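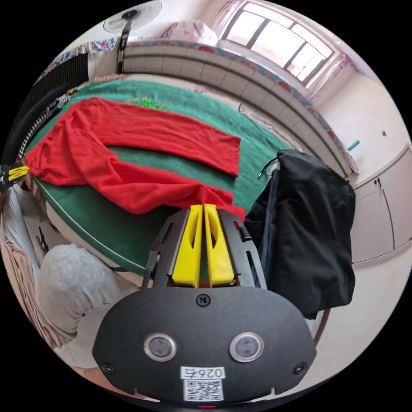
Nerklow Passive Listening Monitor

The Nerklow is a two-way passive loudspeaker for listening rooms, small galleries and sound installations. It is sold in matched pairs and needs an external amplifier.

Cabinet
Sealed birch plywood, 33 liters internal volume. Matte black finish on all faces, including the baffle and terminal plate, for use in darkened rooms. There are no indicator lights. Threaded inserts on the rear panel accept the Andreadis wall bracket (sold separately).

Drivers
One paper-cone woofer and one soft-dome tweeter per cabinet. The crossover was designed by Gerasimos Dimitriou and is hardwired, with no circuit board. Replacement drivers are supplied with gaskets and screws. Soldering is required.

Placement
The bass response assumes a position close to a wall. In free space, expect a leaner low end and correct it at the processor if needed. For multichannel work, keep all cabinets at the same height and measure distances from the tweeter.

Connections
Binding posts, bare wire or banana plug. A locking connector can be fitted at the time of order but not afterward.

In the box
2 loudspeakers
2 cloth grilles
Rubber feet
Printed measurement sheet for the pair

Warranty
5 years on cabinet and crossover, 2 years on drivers. Damage from a clipped amplifier is excluded.

Ordering
Built to order by Praruvora and shipped from Paris. No orders are dispatched in August. For installation drawings or quantities above one pair, write to Achilleas Kyriakidis at the workshop and include a floor plan with ceiling height.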